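Open day at the Vandmont warehouse, Friday

dockside_ray
Went to the Rerker demo. The arm cleared 296 cartons out of 300 before lunch. The other four it set aside for a person. Taped boxes still get carried over by hand, same as at our place.

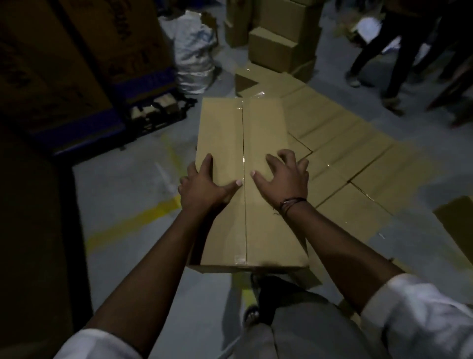 Tarun Jaiswal
Four rejects is fine for a demo. I'd want to see it on a night shift with mixed sizes before I believed it.

palletmath
Disagree. Nondeo showed theirs last December and it stopped 3 times in an hour — this is a lot better.

dockside_ray
It did slow down on the small ones. I asked about price and got a brochure.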